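Homia Bench Tray for PC Builds

If you've ever built or refurbished a desktop on a table covered with little piles of parts, you'll like this one a lot. The Homia Bench Tray is a flat gray 3D-printed plate with raised holders and slots, so the small stuff has a spot to sit while the case lies open next to it. Memory goes in the long slots, square holders take chips and other little pieces, and everything stays put when you bump the table (and you will bump the table).

Kane Merrick drew the first one at Plindham for his own repair bench. He was going through a stack of old office towers, laying each one on its side with the panel off, and he wanted the RAM and the processor close to the board but not loose on the bench. We tried his tray for an afternoon and asked for more!

We print every tray to order in our Maihi shop. It's slow going, since one plate ties up a printer most of the day, but the slots come out clean and we check them with a real memory module before we pack anything.

What you get
One tray, gray, one piece
4 screws for slatted or slotted tables
A paper layout card

Good to know
The tray is for holding parts while you work, and it won't replace a grounded strap or mat. Please keep using yours. Put a module in lengthwise and let it rest, no pushing. A processor should go in flat, held by its edges. To clean the plate, use a soft brush and keep it away from hot water, which can warp the print.

Noris version
Same plate, printed in a tougher filament for classrooms and shared benches. We made 100 in the first run and have 200 more planned for April. If your school wants a different slot layout, send us a sketch on plain paper with measurements and we'll tell you if it prints. We love getting these, even the messy ones.
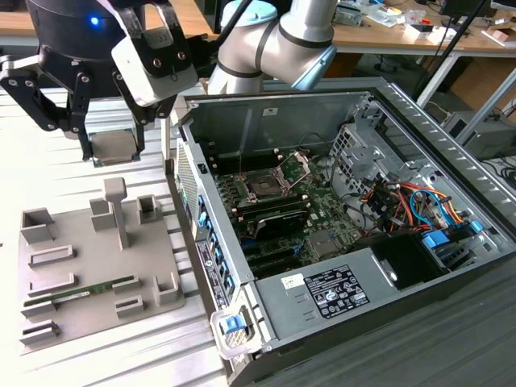 Shipping is by regular parcel, flat in a cardboard sleeve. Custom layouts take longer than the standard tray, so write to us early if you need a set before classes start.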